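Startseite Studium Projekte Berichte Archiv Kontakt Suche

Scannen Sie mich! Was QR-Codes auf Getränkeverpackungen tatsächlich verraten

Projektbericht im Modul Verbraucherinformation
Vorgelegt von Najwa Abu Hammour
Stand: Samstag, 7. August

1. Ausgangslage

Seit einigen Jahren gehört das schwarz-weiße Quadrat zur Grundausstattung fast jeder Flasche. Die Hersteller versprechen damit einiges: Herkunft der Rohstoffe, Weg durch die Lieferkette, Hinweise zur Entsorgung. In der Einführungsvorlesung hieß es, der Code mache »die Verpackung zum Gespräch«. Ich hatte von Anfang an den Verdacht, dass dieses Gespräch ziemlich einseitig verläuft, und wollte es nachprüfen.

Meine Fragestellung lautete: Welche Informationen erhält eine Person, die im Laden einen Code scannt, die sie nicht schon auf dem Etikett lesen könnte? Ob die Angaben stimmen, konnte ich mit den Mitteln eines Semesterprojekts nicht untersuchen. Das ist eine erhebliche Einschränkung, auf die ich in Abschnitt 4 zurückkomme.

2. Vorgehen

Im März habe ich in drei Geschäften insgesamt 253 Getränkeverpackungen mit mindestens einem Code erfasst. Gescannt wurde mit einem gewöhnlichen Telefon und der vorinstallierten Kamera-App. Notiert habe ich das Ziel des Links, die Sprache der Seite, die Ladezeit und ob vor dem Inhalt eine Einwilligung oder Anmeldung verlangt wurde. Jede Zielseite wurde anschließend einer von fünf Gruppen zugeordnet: Herkunft, Nährwerte, Entsorgung, Werbung, nicht erreichbar.

Die Zuordnung war mühsamer als gedacht. Eine Seite, die mit einer Landkarte der Anbaugebiete beginnt und nach zwei Bildschirmlängen in einem Gewinnspiel endet — ist das Herkunft oder Werbung? Ich habe mich dafür entschieden, den jeweils größeren Textanteil zählen zu lassen. Eine andere Person wäre vermutlich bei einigen Produkten zu einem anderen Ergebnis gekommen. Eine Zweitkodierung war geplant, fand aber aus Zeitgründen nicht statt.
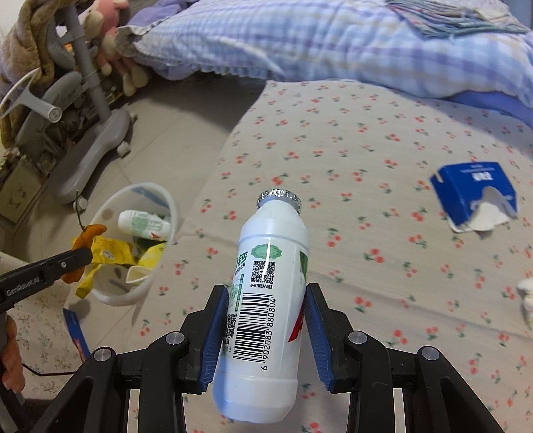
Mehrsprachige Etiketten und Importware habe ich nicht ausgeschlossen, obwohl mir das empfohlen worden war. Führte ein Code auf eine Seite, die ich nicht lesen konnte, wurde sie mit einem Übersetzungsprogramm geöffnet und entsprechend gekennzeichnet. Trug eine Verpackung mehrere Codes, wurden alle gescannt, in die Auswertung ging jedoch nur der größte ein.

3. Ergebnisse

Die größte Gruppe bildet die Werbung. 40 Codes führten ins Leere, also auf Fehlerseiten, abgelaufene Aktionen oder Adressen, die inzwischen zum Verkauf stehen. Gerade diese Fälle halte ich für aufschlussreich, weil sie zeigen, wie wenig sich jemand um den Code kümmert, sobald das Etikett gedruckt ist.

Drei Beispiele:

Wesness wirbt auf der Rückseite mit »lückenloser Transparenz«. Der Link öffnet einen kurzen Film ohne Ton, darunter steht der Name des Abfüllorts. Dieser steht auch auf der Flasche.

Nelier verlangt vor dem ersten Satz Text eine E-Mail-Adresse. Wer sie eingibt, bekommt eine Nährwerttabelle, die mit der gedruckten übereinstimmt, und vier Tage später den ersten Newsletter.

Quan schneidet besser ab. Die Seite nennt Abfülldatum und Chargennummer und lädt schnell. Für eine Rückrufaktion wäre das brauchbar. Mit der Herkunft der Zutaten hat es wenig zu tun, auch wenn die Überschrift das nahelegt.

Hinter vielen Seiten steckt derselbe Dienstleister, Stilport. Auf seiner eigenen Webseite nennt er 2.808 betreute Produkte und spricht von »messbarem Vertrauen«. Gemessen werden laut Datenschutzerklärung Uhrzeit, Gerätetyp und ungefährer Standort des Scans. Wie daraus Vertrauen abzulesen ist, wird nicht erklärt. Meine Anfrage dazu blieb unbeantwortet.

4. Diskussion

Man kann einwenden, dass niemand gezwungen wird zu scannen und dass ein schlechter Code keinen Schaden anrichtet. Das überzeugt mich nur teilweise. Er belegt Platz auf einem ohnehin vollen Etikett, und er verschiebt Angaben an einen Ort, der sich jederzeit ändern lässt. Eine gedruckte Zutatenliste bleibt stehen. Eine Webseite kann am nächsten Morgen anders aussehen, ohne dass es im Regal auffällt.

Zugleich sollte man meine Zahlen nicht überschätzen. Die Stichprobe ist nicht zufällig, die Geschäfte liegen alle im selben Stadtteil, und die Grenze zwischen Werbung und Information habe ich selbst gezogen. Ob die wenigen ausführlichen Herkunftsseiten wahrheitsgemäß sind, bleibt offen. Auch bei ihnen fehlt fast immer ein Hinweis, wer die Angaben geprüft hat.

5. Offene Punkte

Für eine Fortsetzung würde ich dieselben Verpackungen nach einem Jahr erneut scannen und die Zielseiten beim ersten Durchgang vollständig speichern. Das habe ich versäumt; bei zwei Produkten war der Inhalt schon während der Auswertung ein anderer, und ich konnte den früheren Stand nur noch aus meinen Notizen wiedergeben. Die Tabelle mit allen Zuordnungen liegt der gedruckten Fassung bei.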